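Dudwood Seniors' Phone Help — progress report, second quarter
To: Gradadine Community Fund
From: Pallavi Bisht, program lead

Sorry this is brief, writing between sessions. Full spreadsheet to follow when the library printer behaves.

Where we're at

Drop-in is running at both sites now, Dudwood library and the hall on Doucet Street. Doucet started late. The hall had a burst pipe in the kitchen and we lost the first few sessions, so the numbers there look thin and will keep looking thin until the next report. Dudwood is busy. 112 people through the door since the last report, most of them more than once. The spreadsheet counts them once.

Target was 40 new people per quarter across both sites, so we are well past that, but please read it alongside the staffing note further down.

What people come in for

Scam texts, by a long way. Toll road ones, parcel ones, the "hi mum" one still. Then passwords. Then the government login, which takes a whole session on its own if the person has changed their number. Photos full. Text size. Hearing aids that won't pair. We've stopped trying to do printers.

The 3G switch-off work has tailed off but not finished. A few people are still turning up with handsets that stopped working and a letter from the phone company they didn't understand. We do a one-page sheet on this, large print, now on its third version. The Gruvby retirement village asked for a bundle and put one under every door.

Money

Spent 800 on room hire and the extension leads (had to be tagged and tested, wasn't in the original budget, I did email about it). Catering under, because Doucet didn't run. I'd like to move the catering underspend to printing if that is ok with you. Need a yes in writing please.

Not spent: the tablet line. We decided against loan tablets for now. People want help with the phone they have, and teaching on one thing then sending them home to another just muddles everybody.

Staffing

Down to 3 regular helpers from five. One moved away, one has gone back to full time work. Training new ones takes me two afternoons each and I'm doing it outside paid hours at the moment. This is the main risk for the rest of the year. I can hold Dudwood as is. I can't hold both sites if we lose another person.

Keys and small handsets

Came up again in the feedback forms so putting it in here. A fair few of our regulars dont get on with touch screens — tremor, dry fingertips, long nails, arthritis — and ask about phones with real buttons.

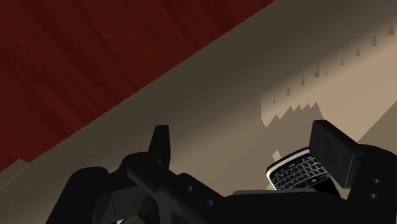
Can someone keep an old phone with real keys and still use it for calls?
Depends on the network it was made for. If it only does 2G or 3G it won't make calls here any more, emergency calls included, so get the model checked with the phone company before paying for a new SIM.

We're adding that to the sheet, plus a line on getting contacts off the old handset before it goes in the recycling tub.

Next quarter

— Doucet back to weekly from August
— evening session trial at Dudwood, 6 pm start, see who comes
— scam talk at Gruvby, they've asked twice
— recruit at least two helpers, ad is drafted, needs your logo at a decent size please, the one I have is fuzzy

Reciepts are scanned and in the shared folder. The room hire one for Doucet is a credit note, not an invoice, don't count it twice.

Pallavi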